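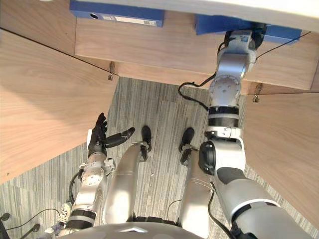 *Head camera view under the desk, with the right wrist up against the blue box.*

# Flurkolness hand and wrist camera set

**Hire or purchase. Sold as a pair, left and right, with one camera per wrist.**

The Flurkolness is a multi-fingered hand for people who have already tried a two-jaw gripper and have run out of polite things to say about it. It bolts to a standard wrist flange, takes its power and data through the one cable, and closes around objects that were never designed to be picked up by anything. Office furniture and the things people stow under it make up a surprising share of these.

We tried it against the Proltstead parallel gripper, which we also sell and would also like you to buy.

## How the two compare

| | Flurkolness hand | Proltstead gripper |
|---|---|---|
| Weight, each | 494 g | 172 g |
| Fingers | Multi-jointed, with thumb | Two flat jaws |
| Wrist camera | Included | Optional |
| Fingertip pads | Replaceable | Replaceable, frequently |
| Finger calibration | At every power-up | Once, at install |
| Spare parts | Stocked | Stocked |

The Proltstead is lighter, simpler and cheaper. If your parts are all the same shape and arrive the same way up, get the Proltstead and spend the difference on something with a colour screen. It has no thumb to knock on the way past a table leg, and its manual fits on one sheet.

The hand makes more sense when the arm has to go in under something. A finger can wrap onto a face that a jaw would need to approach square-on, and under a desk there's seldom room to approach anything square-on. You'll give up some payload for the extra weight, and your arm's datasheet will tell you how much in a cheerful tone.

## The wrist camera

The camera sits close in and looks along the hand. That's where you want it for the last few centimetres and a poor place for everything before that.
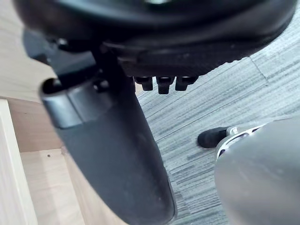

Expect the nearest parts to be soft in the picture. The focus is fixed, and we set it at 200 mm by default, a compromise that suits most grasping work and pleases no one completely. A hex key for changing it comes in the box. Write down where the ring was before you move it.

Dark objects are the hard case. Black plastic over grey carpet is fine at the outline and murky in the middle, and automatic exposure will try to help. Turn it off, set it by hand, and leave it alone for the rest of the day. If your software has to find an edge inside a shadow, add a light to the bench before you start rewriting the software.

Use a head camera as well if you've got one. The wrist view tells you plenty about the thing under your knuckles and very little about which side of the desk you're on.
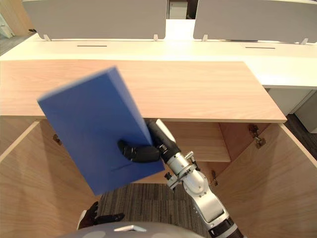

*Blue box in the right gripper, tilted over the open cabinet.*

## Notes from the bench

Yamila Acuña ran the comparison for us using the Nedelcu controller, and her notes are the reason for most of this page. The useful parts, with the language tidied:

- Leave slack in the wrist cable, then check the slack at full reach. A loop that looks generous with the elbow bent can get mean in a hurry.
- Slow the fingers down for flat boxes. The default closing speed seems to have been chosen by someone with a train to catch.
- Calibrate with the hand clear of the furniture. It opens every finger all the way, whatever is beside it.
- Save your grasp presets under names you'll understand in November. "box_good_2" is not one of those names.

Pads are rated for about 1,000 grasps. Rough edges will shorten that, and so will carpet, if you're in the habit of resting fingertips on it between tries.

## Working low down

Most of our support calls concern the bottom half of the room. People set the arm up at bench height, get lovely results, then send it down among the chairs.

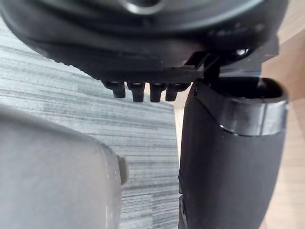

Down there the clearances are small and the camera can fill up with a single object. Approach slowly, and from the side with the most floor in view. The Nedelcu lets you cap wrist speed by height, and we'd suggest using that from the start. Fingers are covered under warranty for manufacturing faults. Disagreements with furniture are billed at the parts rate.

## What's in the box

- Left and right hands
- Two wrist cameras with cables
- One set of spare pads
- Hex keys, including the little one you'll lose
- Werkside flange adapter, for older arms

Hire units go out charged, calibrated and wiped down. Two of those three should be true when they come back.

*Page updated 19 April 2018*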